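About > Company > Who We Are

Posted 1st October by the Tasside office

Tasside Recovery collects and processes used cooking oil from restaurants, school kitchens and food plants. We started with one tank truck and a rented yard in Rornport. Today we run 4 trucks and serve more than 300 kitchens.

Each customer gets a locked steel drum or an indoor tank, sized to the kitchen. Our drivers pump the oil out on a set schedule and leave a signed receipt showing the volume and the date. Keep the receipts, as your county inspector may ask for them.

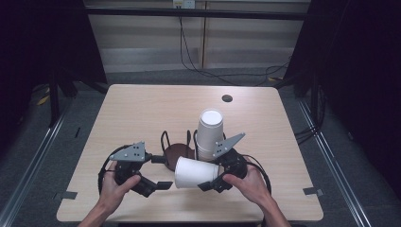 Oil goes first to our Herrera Street plant, where it is screened, heated and left to settle for 72 hours. Water and food solids are drawn off the bottom. The solids go to a digester, and the cleaned oil is sold to biodiesel producers under contract. We do not sell any of it back into animal feed.

The plant has a settling capacity of 3,000 gallons. A second line was added in January, along with a new spill wall on the north side of the yard.

Pickups are logged in Plurnik, our routing system. Customers can sign in to see past collections, change a pickup day or report a full drum.
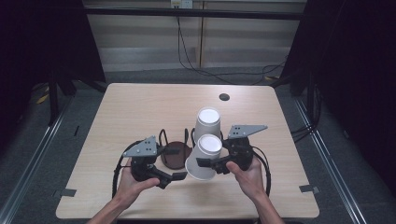

Harbor Street Diner wrote to us that the old hauler came when it felt like it, and that with a fixed day the kitchen has stopped storing full pails by the back door. Missed pickups are made up the next working day at no charge.

The office is open weekdays. New accounts need a short site visit before the first drum is delivered.

This site uses cookies to remember your settings. Accept | Manage cookies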